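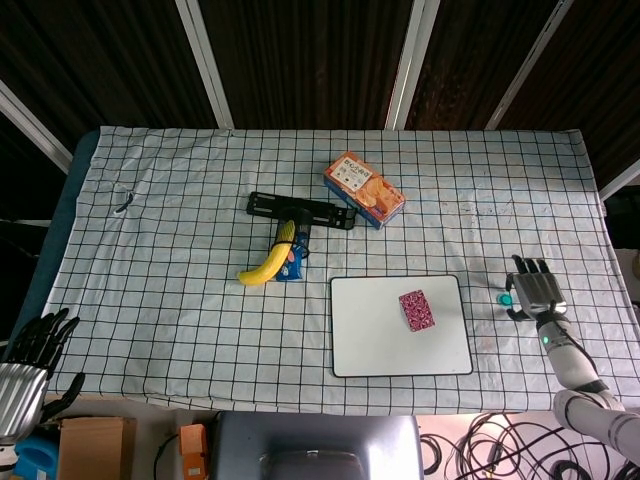

Textile care labels cover washing, bleaching, drying, ironing and professional cleaning, always in that order. Most of what goes wrong with household cloth goes wrong before anyone reads the label, at the point where a person decides what kind of stain they are looking at. A white tablecloth with a thin black grid is a fair test of that decision. The pale ground shows every faint brownish smudge, and the printed lines limit what can be used to take the smudge out, as a product strong enough to clear the white may also fade the black. Brown is also the least helpful color a stain can have. Tea, coffee, fruit juice, gravy, rust, scorching and old cooking oil all end up brown or tan if they are left long enough.

Unit 4: Stains on Household Linens
Reading notes to go with the Friday session

These notes replace the older handout by Gavin Crichton. The section on enzyme products has been rewritten and the fiber table has been moved to Unit 3. Bring your swatch book. If you missed Unit 3, read the pages on cotton and polyester first, or the part on dye loss will not make much sense.

4.1 What a stain is

For this course, a stain is any unwanted color or residue that stays in the cloth after ordinary brushing or rinsing. Loose soil sits on top of the yarn. A stain has gone into the yarn, between the fibers, or in some cases has bonded with the fiber itself. The three depths call for different work, and the first two are much easier than the third.

Cotton and linen take up water readily, so anything dissolved in water goes in with it. Polyester takes up very little water but holds oil well. This is why a polyester-cotton tablecloth can come out of the wash with its coffee stain gone and its butter stain still there. The blend gives you both problems in one piece of cloth, and the usual answer is to treat for oil first and then for the water-based part.

4.2 The main groups

Tannin stains. Tea, coffee, red wine, most fruit juices, some barks and leaves. They start out light or brightly colored and darken with time. Treat with cool or warm water and a liquid detergent. Avoid bar soap, which can set a tannin stain and make it much harder to move later.

Protein stains. Egg, milk, blood, meat juices. Use cold water only at first. Heat cooks the protein into the yarn in the same way that it cooks an egg in a pan. An enzyme detergent works well if it is given time.

Oil and grease. Butter, salad dressing, hand cream, machine oil. Work in undiluted dish liquid, leave it for a while, then wash in the hottest water the label allows.

Dye stains. Mustard, beet, ink, color from another textile. These are hard to treat because whatever removes the stain may well remove the dye in the cloth.

Mineral stains. Rust is the common one. It needs an acid treatment. Chlorine bleach makes rust worse, and it is one of the more frequent causes of a ruined cloth in the home.

Combination stains. Most real food falls here. Gravy is protein, fat and often tannin. Ice cream is protein, fat and sugar. Chocolate has fat and tannin. Lipstick is wax, oil and dye.

4.3 Fruit, and the stain that shows up later

Fruit gets its own section because students get it wrong every year. Juice and sap from fruit can go onto cloth with almost no color at all. The splash dries, the cloth is folded and put in a drawer, and the mark is there the next time it is opened. Two things cause this. Sugars left in the cloth slowly turn yellow and then brown, faster with heat. Tannins and related compounds react with oxygen in the air and darken.

Banana is a good case. The flesh leaves little color when it is fresh, but the sap in the peel and stem contains compounds that go dark brown to nearly black on cotton. People who work with the plant keep a set of old clothes for the purpose. Apple, pear and light grape juice behave in a milder way.

The practical rule is to rinse any fruit splash at once, whether or not you can see it. If the cloth can't be washed the same day, at least sponge the place with cool water and mark it with a safety pin so it can be found again. Do not iron over it.

4.4 Order of work

1. Remove solids. Lift them with a spoon or the back of a knife. Do not rub. Dry crumbs and powders should be shaken or vacuumed off before any water goes near the cloth.

2. Check the label and the fiber. If there is no label, treat the cloth as the most delicate fiber it could be.

3. Test for color loss. Put a few drops of the product on a hem or inside corner, wait, and press with a white cloth. If color transfers, stop. With a printed design, test on the printed part as well as the ground. Prints often sit on the surface of the yarn and can lose color when the ground does not.

4. Work from the back of the cloth where you can, so that the stain is pushed out the way it came in. Keep a pad of white toweling under it and move the pad often.

5. Go from mild to strong. Water, then detergent, then enzyme product, then oxygen bleach. Chlorine bleach comes last, on white cotton or linen only, and not on a print.

6. Rinse between products. Some of them should never meet. Chlorine bleach and ammonia give off a dangerous gas, and so do chlorine bleach and acids, including vinegar and rust remover.

7. Wash as usual and look at the cloth in daylight while it is still damp.

8. Dry only when the stain is gone. A tumble dryer will set most of what is left.

4.5 Time and temperature

Students tend to reach for hotter water when they should be giving the product more time. Enzymes work best warm, and most of them stop working in very hot water. Oxygen bleach in powder form needs warm water to dissolve and then needs hours to do its job. An overnight soak in a lukewarm bath will often clear a brown stain that three hot washes have left alone.

Heat does have its place. Oil moves better in hot water, and so does wax once the bulk of it has been scraped off. The question to ask each time is whether there is any protein or sugar in the stain. If there might be, start cold.

4.6 Case notes

Case A, the Lallen cloth. A plain white cotton tablecloth from a guest house, in use for years, with tan rings along one side. The owner, Morag Urquhart, had bleached it twice with chlorine bleach. The rings got lighter the first time and darker the second. Testing with a drop of rust remover on one ring took it out within a minute. The rings were iron, left by the feet of a metal plant stand. Two acid treatments, well rinsed, cleared the rest. The cotton was by then weak in those places from the bleach and tore along one ring a few months later.

Case B, the Forsyth napkins. A set of 20 linen napkins, stored after a wedding in August and brought out the next spring with yellow-brown spots that had not been there before. They had been washed once on a short cool cycle. The likely cause was white wine or a light fruit punch. An overnight soak in oxygen bleach removed the spots from all but two. Those two had been ironed before storage.

Case C, the Hatungate runner. A table runner with a dark printed border, marked with salad dressing. Isla Dow treated it with dish liquid and then with a solvent spotter. The oil came out, and so did part of the border. She had tested the spotter on the white hem but not on the print. Read this one together with step 3 above.

4.7 Keeping records

Anyone who cleans linens for other people should write down what was done to each piece. The log used in our own workroom, started by Magnus Mackay, now holds 672 entries. Each has the fiber, the suspected stain, the products in order, the water temperature and the result. A short entry is fine. "Cotton, brown, unknown. Cool water no change. Enzyme 2 hours, lighter. Oxygen soak overnight, gone" tells the next person most of what they need.

Write the result down when it fails, too. The failures in the log are the pages people look up most.

4.8 Terms to know

Bleeding: loss of dye into water or onto another cloth.
Ground: the background color or plain area of a printed cloth.
Oxidized stain: one that has darkened through contact with air over time.
Setting: any change, usually from heat, that makes a stain harder to remove.
Spotting: treating one small area and leaving the rest of the cloth alone.
Wicking: movement of liquid along the yarn, which leaves a ring at the edge of the wet area.

4.9 For the practical

Each pair will get a strip of white cotton and a strip of polyester-cotton. Put tea, egg yolk, salad oil and banana peel on both, label the places with laundry pen, and leave them to dry. The following session we will split the strips and treat one half cold and the other half hot. Keep a small untreated piece of each for comparison and staple it into your swatch book.

Gloves are provided. Rust remover will be handled at the front bench only, with Murdo Halliday or me present. Aprons should be your own, and should be ones you don't mind marking.

Reading for next time: Unit 5, sections 5.1 to 5.3, on starch and finishing. The section on pressing machines can be left until after the break.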